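8th December

I moved apartments at the end of last month, and I've now done it twice in two years, so I thought I'd write down how it went while I still remember. The first move was a mess. The second was mostly fine, apart from one bad afternoon.

The new place is in Drerkbridge, on the side nearer the river. It has one bedroom, a kitchen you can stand in with another person, and a long closet in the hall that sold me on it. The rent is a little higher than before. The bus is closer. I can hear my upstairs neighbor's washing machine, but I could hear everything in the old place, so I don't mind.

## Booking the van

I got quotes from a couple of companies. One wanted far too much for a Saturday-type slot, so I rented a van from Gidik and drove it myself. It came to $295 with insurance, and I had to put down a $400 deposit, which they returned after four working days. Check the return time before you sign. Mine was 6 in the evening, and I had read it as 8. I got the van back with a few minutes to spare and a parking ticket on the seat next to me.

My friend Sille Fogh helped with the carrying. She has moved more often than I have and she was strict about the order: bed frame and mattress last into the van, first out. That meant I had a bed put together by the middle of the afternoon, and I was glad of it by nine.

## Boxes

Last time I used whatever I could get from behind the supermarket. They were all different sizes, they didn't stack, and two of them gave out on the stairs. This time I bought 18 new ones, all the same size, and had one left over. I'd buy the same again. If you have a lot of books, get smaller ones for those. I filled a full-size box with cookbooks and it took both of us to get it down the stairs.

I wrote the room on two sides of each box and on the top. I didn't write what was in them, and I should have. "Kitchen" is no help when you have six kitchen boxes and want the can opener.

Clothes went in trash bags, still on their hangers, with the hook ends poking out through the top. It looks terrible and it saves about an hour at the other end.

## What didn't go in boxes

Some things don't belong to a room, or they get used right up until you leave. I put those in baskets and bags and carried them over by hand. A basket with handles is easier to get through a door than a box, and you can see what's in it without cutting any tape. Mine ended up with kitchen things and odds and ends all mixed together, and it took me a few evenings to find homes for everything.

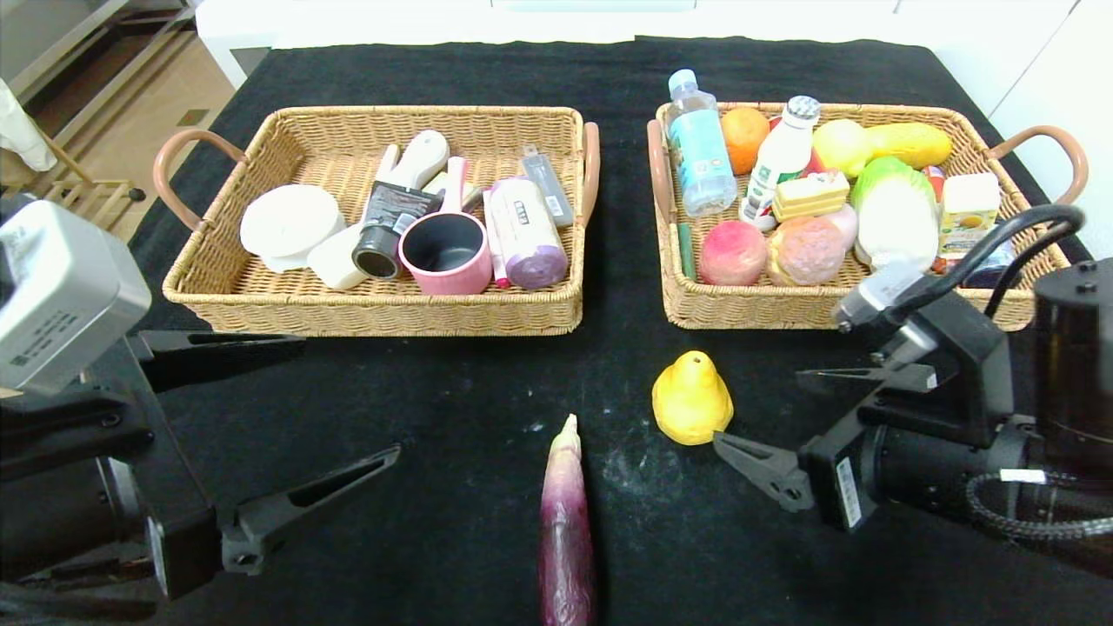
## The bad afternoon

The internet was supposed to be on when I got there. I'd booked it weeks ahead with Plultotero and had the confirmation email. It wasn't on. I spent most of the next afternoon on the phone, was cut off once, and then found out they had the right street and the wrong building. A technician came five days later and was done in ten minutes. I used my phone for everything in the meantime and paid for extra data, and I've asked for that money back. No answer yet.

The other problem was the couch. I measured the front door and the living room. I did not measure the turn at the top of the stairs. We got it around in the end by taking off the legs and standing it on its end, and there's a mark on the wall I'll have to paint over before the landlord sees it.

## Still to do

The bedroom has no curtains. I've pinned up a sheet, and the street light comes straight through it. I ordered a bookcase from Shojaei that should arrive before the holidays, and until then the cookbooks stay in their box by the radiator. I also need to change my address with the dentist and the library, and find out which day the recycling goes out. The sign in the hallway says one thing and the city website says another, so for now I'm copying the woman across the hall.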